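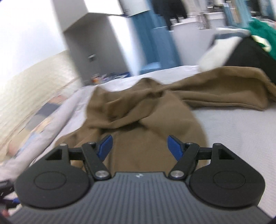
Review of the Fragrance Shelf: Storage, Use and Replacement

25/08/2024

The purpose of this post is to set out how the fragrances in this household are now stored, tested and replaced. Several readers wrote in after the previous entry on hand creams and asked whether a similar review would be carried out for perfume. It has been, and it took most of the summer.

At the start of the review the shelf held 23 bottles. A number of these were gifts, and a larger number were bought at a discount on the strength of the discount alone. The shelf was in the bathroom, directly above the radiator, and had been there since the apartment was first furnished. Readers with any knowledge of the subject will already see the difficulty.

Condition of the bottles

Each bottle was sprayed once on a paper strip and once on skin, on separate days, and the results were written down before the label was consulted. Four were found to have turned. The signs were a sharp opening resembling nail polish remover, a noticeably darker liquid, or both. The most disappointing case was the Ruotsalainen birch and smoke, which had been opened only for special occasions and had consequently spent years in the steam of the shower. It was the most expensive item on the shelf, and no replacement is planned at the present price.

The Grakau colognes, by contrast, were in good order. These are inexpensive citrus scents in plain bottles, sold at the pharmacy counter near the station, and no particular care had been given to any of them. The lemon has lost a little of its brightness. The bitter orange smells as it did when purchased.

New storage arrangements

All remaining bottles have been moved to the bedroom dresser, second drawer, where they stand upright in their original cartons. Cartons that had been discarded were replaced with small lidded boxes. The drawer stays closed. It is cool through most of the year, although the position will be looked at again in November when the heating is on.

Some authors recommend the refrigerator. This was tried with one bottle of Femeck green tea and was discontinued after complaints regarding the butter.

Travel sprays are kept separately in the coat closet. It was previously the practice to leave one in the car, and that practice has ended.

Application to skin and clothing

There has been correspondence on whether perfume should be sprayed on clothing. The position of this blog has changed. Earlier posts advised against it in all cases, and that advice was too broad. A wool scarf will hold a scent far longer than the wrist, often for several days, and many of the softer fragrances are better for it. Silk, satin and anything pale should still be avoided, as oils and colorants can leave a mark that does not come out with ordinary washing.

Where clothing is to be sprayed, the following is now observed. The garment is tested on an inside seam. The bottle is held at arm's length. One spray is applied, and the garment is left to air before it is worn or returned to the closet. A scarf put away immediately will share its fragrance with everything beside it, and the Grikel amber in particular is difficult to remove from a winter coat.

On skin, two sprays are considered sufficient for the office and three for the evening. Wrists are not rubbed together. An unscented lotion applied beforehand gives a clear improvement, especially with the Grakau range, which otherwise fades before lunch.

Purchasing

It became clear during the review that most regretted purchases had been made late at night, online, during a sale, and without a sample. A discount on a fragrance that is never worn is not a saving. The following rules are therefore in force for the coming year:

No full bottle is to be ordered before a sample has been worn on at least two separate days.

No bottle larger than 50 ml is to be ordered, whatever the price per milliliter.

Sets are not to be ordered for the sake of one item in the set. The Femeck holiday box is specifically included in this rule – the body wash from the last one is still under the sink.

Loyalty points are not to be treated as a reason to buy. At Grikel a balance of 1,000 points is needed for a free travel spray, and the spending required to reach it was, on inspection of the receipts, considerable.

Bottles released from the collection

Thirteen bottles remain in the drawer. Of the others, the spoiled ones were set aside for the household hazardous waste collection, since perfume is flammable and local guidance does not permit it in the sink. The rest went to relatives and friends, with a note of when each had been opened. Two were returned the following week with thanks. They have since found other homes.

Readers intending to give away opened perfume are advised to ask first. Taste in fragrance is personal, and a rich vanilla presented without warning places the recipient in an awkward position.

Current rotation

For those who asked: the Grakau bitter orange is in daily use during warm weather, with the Femeck green tea as the alternative. The Grikel amber is reserved for cold evenings and will return with the coats. A Ruotsalainen sample, juniper and something like wet stone, is on its second day of wear and no decision has been made – the first hour is excellent, and the fourth is rather soapy.

Comments remain open below. Questions about specific bottles should include the approximate year of purchase and where the bottle has been kept.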